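Ticket 683: Label printer at Fondon skips every other label
Opened by Irfan Sandhu. Status: closed
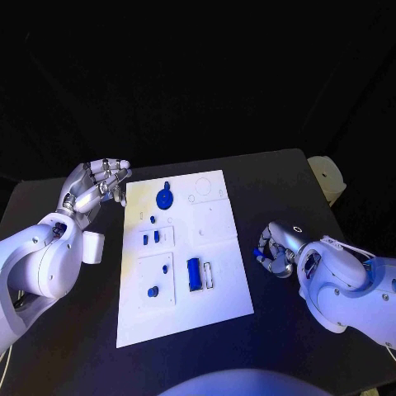 Mudassar Bajwa wrote back that he'd seen the same skipping at the Yousafzai store in March, and that over there the media type had switched itself to continuous after a firmware update. He asked for a printed configuration page before anyone touched the sensor.

Configuration page printed. Media type is set to gap, so it isn't the Yousafzai problem. Darkness 12, speed at default. Label length reads 208, which matches the stock we buy from Hemier.

Ran calibration from the front panel. Printer fed four labels and stopped in the right place. Sent a test job from the Edness queue and it skipped again on the second label. Test job from the printer's own menu came out fine, no skips.

Mudassar asked which driver the queue was using and whether the page size there had been typed in by hand.

It had. The queue had a custom size with the length at 200. The printer was getting a form shorter than the label, then hunting for the next gap. Changed the length to 208, saved it, restarted the spooler.

First job after that still skipped. The shipping program keeps its own copy of the page size and doesn't pick up the change until it's closed on every workstation. The packing desk still had it open. Closed it there, reopened, sent the job again. No skips.

Also cleaned the print head and the platen with alcohol wipes while the cover was up. There was adhesive on the left side of the platen. Probably not related, but it needed doing.

June 30, 2024: Ran a full roll overnight with no skips. Mudassar wants the other queues on the Edness server checked for the same custom size. I've opened a separate ticket for that and put the correct length in the notes. Closing this one.

Irfan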